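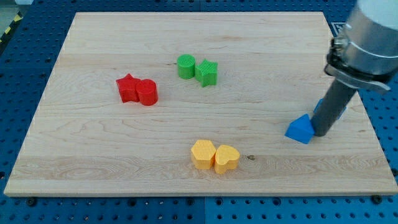 What happens to the people at a sorting bench when a robot arm takes over part of the sorting? In our experience they keep most of their judgment and lose a good deal of their reaching, and the hours that come free get filled with work that was always waiting for somebody to have time for it.

Figure 1. Grouping by color on the wooden board. Red, green and yellow pieces stand in pairs, with the tip of the arm's rod beside the blue ones.

4.2 Changes at the bench

The workshop in Brikville packs small sets of parts for schools and clinics, and before the arm came in, every set was brought together by hand. We spent a good many mornings there, and we are grateful for the patience (and the coffee) with which we were received. A typical order ran to 400 sets, and the packers told us that what wore them out was the leaning, over and over, to slide stray pieces back to the ones they belonged with.

The Desum cell was set up to do the sliding and nothing else. It has a single rod and no fingers to grasp with, so it can push a piece across a surface but cannot lift it, and this turned out to matter a great deal to how people felt about working next to it. Several packers said they could tell at a glance what it was up to. One, who had been at the bench longest, compared it to a person tidying crumbs with one finger, and the name Crumbs has stuck to the cell ever since.

We asked everyone to keep a short diary, and by September we had 148 entries to read through. Sore shoulders came up less often as the weeks went by. Waiting came up more. Packers who used to set their own pace now found themselves standing by for a group to be finished, and some of them disliked this quite a lot, so the shift lead at Durer moved the labeling table within arm's reach and let people go back and forth as they pleased. After that the complaints thinned out, although two packers still preferred the old way and were given the mixed orders, which the cell does not handle.

Training took 40 minutes per person, mostly spent on stopping and restarting the arm. We would gladly have given it longer, and the packers asked for the same. Their requests are taken up in Section 4.3.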